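Bimanual screwdriving: held tool drifts off axis once the other arm starts moving

Two arms, one controller process, 3 ms cycle. The right arm holds a cordless screwdriver upright, the left arm handles the part. Planning is done in Jevent, which treats both arms as one group and time-parameterizes a joint trajectory for the pair. The tool transform is a fixed offset from the right wrist flange to the bit tip, measured by touching off on a pin.

With the left arm parked, the tip holds position well. When the left arm approaches the part, the right arm tip error grows and stays there after both arms stop. Joint position error on the right arm is near zero the whole time, so the controller believes it is where it should be.
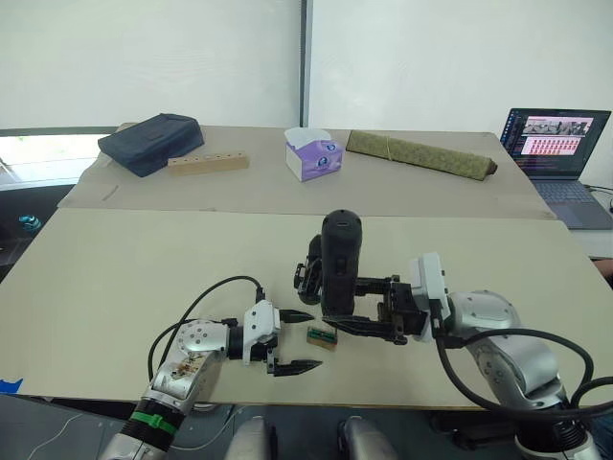 Collision checking is set up with the padded URDF meshes plus one attached cylinder for the screwdriver. The left fingers have to work low over the board while the tool stays upright in the other gripper, and the two grippers get close enough that padding matters. I reduced the padding on the fingers and kept it on the tool. Planning time dropped, the drift did not change. Log length for the attached run is 1374 cycles.

Is this a planner problem, a calibration problem, or something in how the group controller blends the two arms?

– Sławomir Wieczorek

Answer 1 (accepted)

If joint error is near zero and the tip is wrong, the planner is doing its job. The error is outside the encoder loop. There are two usual places for it: the transform between the two arm bases, and the transform from flange to tool.

Check the base transform first. Touch the same point with both arms and compare. If you took the tool offset in one pose and the base offset in another, any gravity deflection went into whichever you solved last.
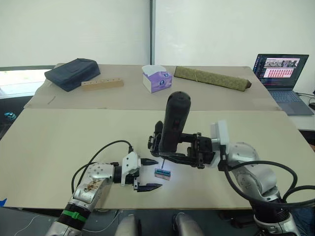 Both arms over the block, left fingers open. Compare tip positions in this kind of pose, with the left arm in and with it parked.

Then look at the grasp. A fixed tool offset assumes the tool cannot rotate in the fingers. A smooth round body between two angular fingers can pitch under the side load of its own weight, and the encoders will not report it. Jevent will happily attach the object at the pose you gave it at grasp time and never update that pose.

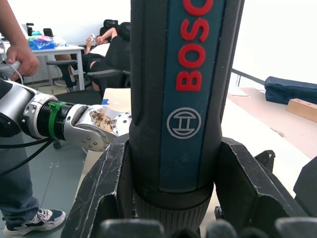

What I would do is stop treating the offset as a constant. Estimate it after every grasp, before the left arm is allowed to enter the shared region:

1. Move to a fixed viewing pose with the right arm.
2. Fit the tool axis from the wrist camera.
3. Write the result into the attached object pose and call replan.
4. Reject the grasp if the axis differs from nominal by more than your screw tolerance.

Do step 3 as one transaction. If the planner reads the old pose while the collision scene has the new one, you get valid plans that end in the wrong place. We had that race in Hughes until build 779.

Also split the group. Plan the right arm to its hold pose, freeze it, and plan the left arm alone against it. Use the combined group only for segments where both really have to move.
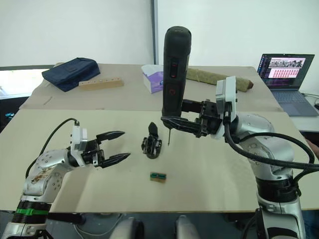

Left gripper open, right gripper holding the screwdriver with the bit toward the table.

– Eleri Parry

Answer 2

Had something similar with Ferus. Raised the hold gain on the right arm from 12 to 18 and it went away. Try that.

Comment on Answer 2, by Sławomir Wieczorek

Tried 18. It buzzes and the tip error is the same. The split group plus the axis fit from Answer 1 removed most of it, the rest was the base transform.

Contact | Copyright Julusier Community Help | Back to top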